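# Stacking Mixed Dishes on a Counter Mat

Applies to small kitchens where the clean dishes stay out on the counter between meals. The method assumes one mat, one stack, and no cupboard within reach.

## Before you start

Wipe the counter and let it dry completely. Water trapped under a cloth mat leaves a smell within a day or two. Shake the mat out and lay it flat. If it has been folded, press the crease down by hand. A sharp fold under a plate is enough to make the stack rock.

Check each dish for chips on the foot ring, the unglazed circle on the underside. A chipped foot will scratch whatever it stands on. I set those aside for use under plant pots.

## Order of stacking

1. Put the widest piece down first. A square plate with rounded corners works well as a base, as the corners give you something to grip when you lift the whole stack. Keep it near the middle of the mat.

2. Add the round pieces in order of width. Each foot ring should sit on the flat part of the dish below, clear of the raised rim. The rim of the bottom plate stays exposed all the way around or nearly so.

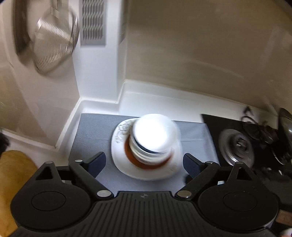
3. Place bowls last. One bowl on a plate is stable. Two nested bowls are stable if they come from the same set. Bowls of different makes tend to wedge, and wedged bowls crack when forced apart.

4. Press lightly on the top piece with one finger, at four points around the edge. If anything clicks, take it off, turn it a quarter turn, and test again.

## Position on the counter

The usual mistake is to push the stack toward the hob to free up working space. Leave a clear gap there. Spatter from a wok travels farther than expected, and a film of oil on a foot ring makes it slide. My own limit is 47 cm from the nearest burner, measured once and marked with a pencil line on the wall behind.

A stack that sits within arm's reach of the stove is still convenient for serving. 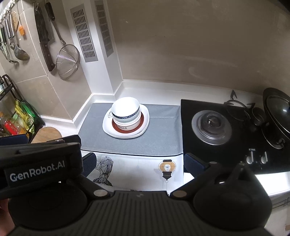

A mat that overhangs the front of the counter needs more care. Anything that catches the hanging part will pull the stack with it. Keep the overhang short, or put a strip of non-slip liner under the back half. The Leko liner I use is sold in rolls and cuts with ordinary scissors. Skudon makes a thicker one, but it lifts the mat enough to make an edge.

## Upkeep

- Wash the mat weekly at low heat and dry it flat.
- Replace the liner when it stops gripping. Mine lasted until January.
- Restack from the bottom once a week. The lowest plate collects dust on its rim.

Correction from Sze-wing Liao: the turn in step 4 can go either way.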